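Is the Hiltero two-arm bench kit worth it for a small shop, or should I stick with one arm?

Posted in Benchtop Automation

darness_refugee

We pack gift sets. Mugs, mostly, plus whatever the customer thinks goes with a mug this season. My boss has been handed a quote for the Hiltero two-arm bench kit and has asked me to "have a look at it," meaning I will be the one plugging it in.

What the quote covers: two arms, two parallel grippers, the table, the mat, and a practice set with a mug rack and a little drawer cabinet. Then there is a line called Geum, which is the teaching software, and a line called Monik, which seems to be a support plan with a nicer name. We had a single Darness arm before this. It was fine at picking up boxes and hopeless at anything with a handle, and it now lives under a sheet.

So, three things. Does the second arm earn its money or does it mostly wait for the first one? Is the practice set any use, or is it a toy? And how much room do the electronics really need? The brochure shows a beautiful clear table and I have bought enough printers to be suspicious of that.

Our bench space is tight, we have one person on it (me), and nobody here writes code.

geum_and_bear_it

I've had this kit since July and I'm still employed, so take that as a review if you like.

Start with the room, as it's the part I got wrong. The brochure table is clear because everything that makes it run has been moved out of shot. Plan a shelf along one side for the power bricks. They are big, they are ugly, and the leads between them breed. I had put aside a space the size of a shoebox. I now have a full-length shelf and I don't let visitors stand near it.

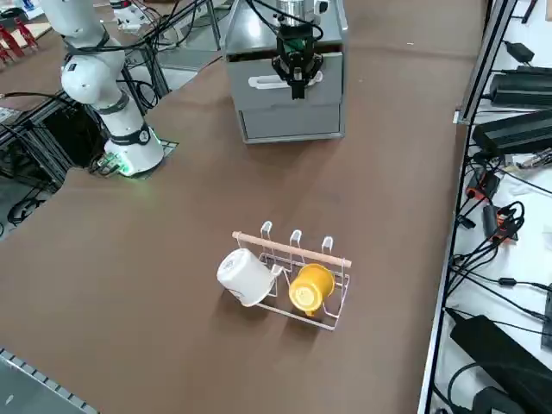 The practice set is better than it looks in the quote. I rolled my eyes at it too, and then spent two weeks on it. A mug is a nasty object for a gripper. It's round where you want flat, the handle is never where you left it, and a mug lying on its side is a different job from one standing up. Geum handles this by having you teach the same move over and over with the mugs put down differently each time. The manual suggests 400 runs per task before you trust it. I stopped well short of that on my first try, got cocky, and swept up a mug. Then I went back and did the 400.

Use mugs you don't like. Use two colors as well, it makes the replays a lot easier to follow when you're squinting at them after lunch.

The drawer is the other half of the set. Opening one is easy enough if it has a bar handle that stands out from the front. Anything flush or recessed I'd leave until you have some patience saved up. 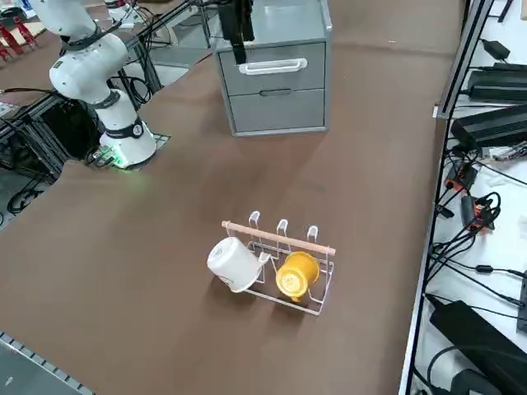 As for the second arm, be honest with yourself about your product. If every job you do is "pick up, put down," you'll have one arm working and one arm supervising. Ours paid off once we started holding a box flap with one and loading with the other. Before that it spent a lot of time hanging over the table looking thoughtful. You can buy the kit with one arm and add the other later, but the table has to be the two-arm table from the start. They mention this on page 2 of the order form in very small type.

Monik: skip the first year. The setup call comes with the kit anyway and it was the only call I needed. The fellow on the line told me to turn it off and on again, and he was right, and I was annoyed for the rest of the day.

No code needed. You will need to be comfortable with menus named by someone who was leaving for the weekend.

benchpress456

get the two arm. you will only want it later

also the green light on the base is not a night light, switch it off at the wall when you go home

crumbs_in_the_gripper

Mostly agree with the long reply, except on Monik. We took it and used it twice in the first month, both times for a gripper that had quietly lost its zero and was closing a finger's width early. They talked me through it in ten minutes. Without the plan you get the email queue, and the email queue has its own sense of time. If you're the only person on the bench I'd pay for it.

Two things to ask the salesman. First, whether the price of Geum is per arm or per table. Ours was quoted per table and billed per arm, and the difference came to 1000 dollars, which they gave back after I forwarded them their own quote. Second, whether the mat is included or "recommended." You want the mat. Mugs on a bare top skate away from the fingers like they've heard about you.

On space, leave yourself somewhere to stand at the front. I pushed ours up against a packing table and have been reaching over it sideways ever since.

Does anybody know if the old Darness grippers fit the Hiltero wrist? I have a drawer full of them.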